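Ticket: cart empties itself between basket and checkout
Shop: Pesalholm (online store, WordPress)
Opened by: Mahsa Najafi
Status: solved

Hi all, I'm back with another one, sorry! I run a small online shop selling yarn and buttons, and since I moved to the Plurkside theme my customers keep losing their carts. They add things, the little basket icon shows the right number, they click Checkout and poof – "Your cart is currently empty." I've had three emails and one rather cross phone call.

What I've got: 575 products, the newest version of the shop plugin, Abbasi for caching, and Kindilside hosting on their middle plan. It worked fine on the old theme, which I'd used for 2 years without touching much.

What I tried before writing in:

Cleared the cache in Abbasi. Fine for an hour, then the same thing again.

Switched to the default theme on my staging copy. Cart worked. I got very excited and blamed Plurkside, but then I remembered that caching is turned off on staging, so that told me nothing much.

Turned off every plugin except the shop one on the live site, at 7 in the morning when it's quiet. Cart worked. Turned them back on one by one (with a lot of coffee) and it broke again as soon as Abbasi came on.

Reply from support

Thanks Mahsa, that's really useful. Can you open Abbasi, go to Page Rules and tell us what's in the "never cache" box? Also, what are the addresses of your cart and checkout pages?

My reply

Okay, so the box has /cart/ and /checkout/ in it. My pages are /basket/ and /pay/. Oh dear. The theme's setup wizard offered to make "friendlier" page names and I said yes to everything, like you do. So the cache has been handing people a saved copy of an empty basket page this whole time?

Reply from support

That's what it looks like. Add /basket/ and /pay/ to the box, plus /my-account/ while you're there. Save, clear the whole cache, then test in a private window while logged out. Please leave the old two lines in, they do no harm.

My reply

Done, and I've put through two test orders on my phone and one on my sister's laptop. All three went through with the cart full! I also checked the log and it had 2,000 lines of session warnings in it, which I've now cleared so I can see if any new ones turn up. 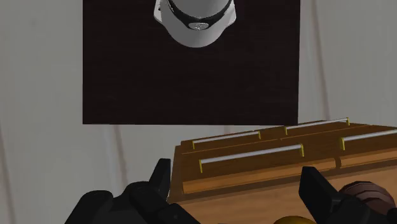

Do I need to clear the cache every time I change a price?

Abbasi clears a product's page by itself when you save that product. If you change prices in bulk from a spreadsheet, clear the whole cache once when the import finishes.

My reply

Perfect, I do mine by spreadsheet before the November sale, so I'll add that to my list. No new warnings in the log since lunch – happy for you to close this one. Thank you so much!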